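4. What repair records can and cannot tell us

4.1 The durability claim

Most writing on furniture life begins from the claim that solid wood surfaces outlast everything else by a wide margin. The claim is old, it is repeated in trade leaflets and in a good deal of academic work, and it rests on very little. Of the studies we read for this paper, only a few followed the same tables over time. The rest asked owners how long they thought a table would last, or asked makers, who have an interest in the answer. We doubt that either method measures durability. Both measure what people have been told about it.

The repair records kept by two workshops, Kamach and Grurell, offer a partial way around this problem. Between them they hold 242 job sheets for work on wooden tabletops, the earliest from 2000. A job sheet gives the reason the top came in, the work done and, in the better-kept years, the age of the piece. It does not say anything about the tables that never came in. A top that was thrown away leaves no sheet, and neither does one that its owner simply put up with, stains and all. Earlier authors have treated the absence of a repair as proof of good health. We see no grounds for that.

4.2 Strip-built tops

Butcher-block tops, of the kind seen in Figure 4, make up the largest group in the records and are the hardest to read. They are built from many strips of wood, and the sheets show at least three different habits of naming them. Kamach writes "block" for nearly everything. Grurell separates "block" from "strip" until its paperwork was redrawn one October, after which the second word disappears. Any apparent rise in block-top repairs after that point should be treated as a change in spelling until someone shows otherwise.
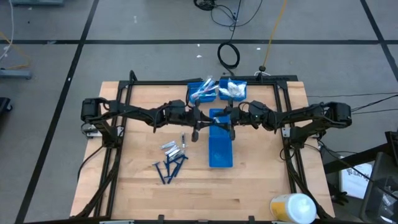 Figure 4. Butcher-block tabletop in pale tan strips.

Illeck objected, on reading a draft of this section, that we were being too hard on the sheets: a workshop that confuses two names for a top can still tell a split from a scorch, and the reasons for repair ought to be usable even if the categories are not. Illeck added that throwing out the whole series because of one column would leave the field with the leaflets and nothing else.

We accept part of this. The reasons for repair are written in plain words and mostly agree with the materials billed on the same sheet – glue for open joints, oil and abrasive for surface wear. Where the two disagree, we have left the sheet out. But a reason for repair is still a reason somebody was willing to pay for. Surface wear is cheap to put right and embarrassing to leave, so it will be over-represented. Movement in the joints is often invisible to the owner and may be missing for years. The records can tell us what people fix. We are not persuaded that they tell us what fails.

4.3 The Kanaan figures

The often-quoted service life for strip-built tops comes from the Kanaan survey, and it deserves a separate word of caution. The survey gives a single average with no spread around it. It does not say whether refinished tops were counted as one life or two, a choice that could move the result a long way in either direction. We asked for the underlying returns and were told that they had not been kept. Later papers have cited the average as if it had been checked, and several cite one another in place of the survey itself.

We therefore do not use the Kanaan average in the comparison that follows. Readers who prefer to include it can do so, but they should know that it is the only figure in the literature pointing strongly toward solid wood, and that without it the gap between materials becomes too small to carry the weight usually put on it.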